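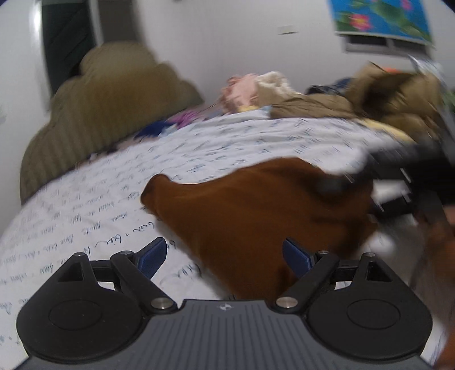
Issue 22

Hand-held grippers: buying and budgeting FAQ

Answers to the questions that come in most often from groups planning their first household recording kit. Prices are in pounds and exclude VAT. Updated every February by Danuta Górecki, Krajewska equipment desk.

How many grippers should we order?

Order in pairs. Folding and sorting clothes is two-handed work, and a single unit leaves you with tasks such as picking a soft item off a bed and very little else. Our usual starter order is 4 units: one working pair and one spare pair. Teams that bought a single pair have lost days waiting for a replacement.

What does a starter set cost?

The Bretell starter set is £2758. It covers 4 grippers, the carry case, one set of spare finger pads and the charging leads. It does not cover a laptop, storage drives or delivery outside the mainland.

Can we hire first?

Yes. Vavora hires by the month with a deposit of £1000, returned when the kit comes back complete. Half of the first month's hire can be put towards a purchase. Ask for this in writing when you book.

Do the finger pads wear out?

They do, and they should have their own line in the budget. Ridged pads collect lint from towels and fleece and need wiping down at the end of each session. A replacement pair is £22. Keep one pair per gripper in the case. Pads from the older Susermont model will not fit.

Can other parts be replaced?

Linkage arms and screws are sold separately. The main body goes back to the supplier. Opening it yourself ends the warranty.

Do we need to rent a studio?

Most groups work in ordinary bedrooms and kitchens. A bed is a good surface for cloth tasks and costs nothing extra. Patterned sheets are fine, and so are cushions, coats and soft toys left where they normally sit. Check with whoever lives there before you budget for the room, and agree a fee if you will be there past 6 pm.

What should we buy for the cloth tasks?

Very little. Old T-shirts, a few jackets, some bedding. Charity shops will do. Include something thick and quilted as well as thin items, as the two handle differently. We allow for laundry in the running costs and forgot it in our first year.

How much should we set aside for storage?

More than you expect. Buy two drives of the same size and keep the second one in a different building. Drives are ordered through IT and can take a month to come through.

Who should be trained?

Everyone who will hold the grippers. Training takes one afternoon and is included in the purchase price but not in the hire price. Plan for short sessions with breaks, because the units get heavy on the wrist.

Can we get a quote in another currency?

Euro only. Quotes are held until the end of the month in which they are issued.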